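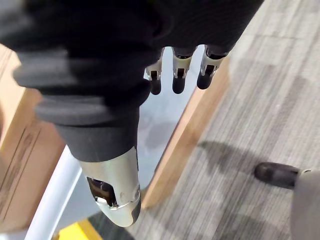

Read the Plistix distribution contract again last night, all 57 pages. The exclusivity clause still bothers me. They get our whole region, and in return they promise "reasonable efforts," a phrase I've watched lawyers argue over for years. Clause 15 then covers wear parts, and lists "seals and covers" with no definition. Take a black ribbed sleeve over a metal thumb. Cover, or part of the joint? The warranty answer changes depending on who's reading.

Giang Ninh says everyone signs it and nobody has been sued yet. Fine. Everyone signed the Biratell one too, and I remember how October went.

Also, termination. 366 days' notice from us, 15 from them. I asked where the 366 came from. "Standard." Standard where?

Minimum order is more than 1000 units a year, and if we miss it they can drop exclusivity but keep the noncompete. So we'd be one of several sellers, and the only one who can't carry Gosik.

Xuân Khúc thinks they'll move on the noncompete if we ask nicely. I doubt it. Their last redline changed two commas and our address, and they got the address wrong.

Sending it back with clause 15 struck and a definitions page attached. Will post what they say, if they say anything.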